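Zohreh Nazari spent two years playing a nurse on the cable drama Sokholm before anyone offered her a film. The film was Elach, a low-budget thriller shot in 24 days, and it opens in November.

"I read it on a bus and missed my stop," she says. Her character, Gagnon, has few lines. "I kept asking Wayne for more to say. He gave me less."

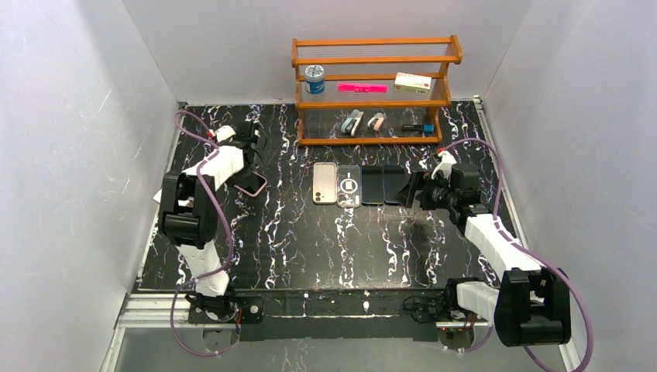 A wooden rack with a jar on the middle tier.

Wayne Lapointe, the director, saw 100 tapes for the part. Nazari sent hers last. She had a cold and recorded it in one take.

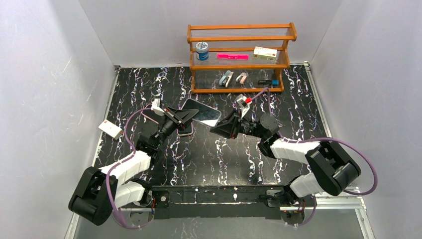 Nazari grew up acting in school plays and took her first paid job at 19, in a commercial. She still records every audition at home, and she does it on a smartphone. The big glossy kind is best, she says, something like the one held at an angle over the black mat, as she can read her lines off it too.
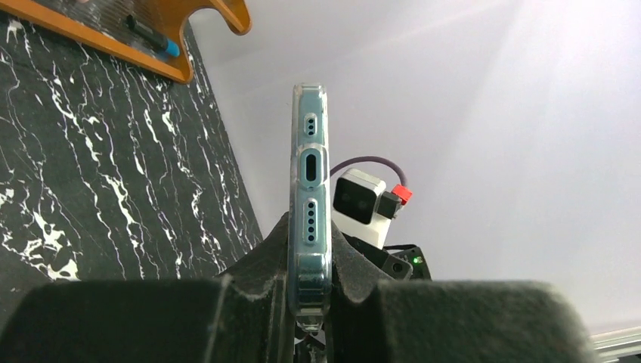
Maëlle Pelletier, her co-star, remembers the first rehearsal as very quiet, and says Nazari "knew everybody's lines by lunch."

Next is a stage play, Nillby, with Ghislain Fehr. Nazari has not been on stage since school. Rehearsals start after the Elach press tour, and she is learning the accent now.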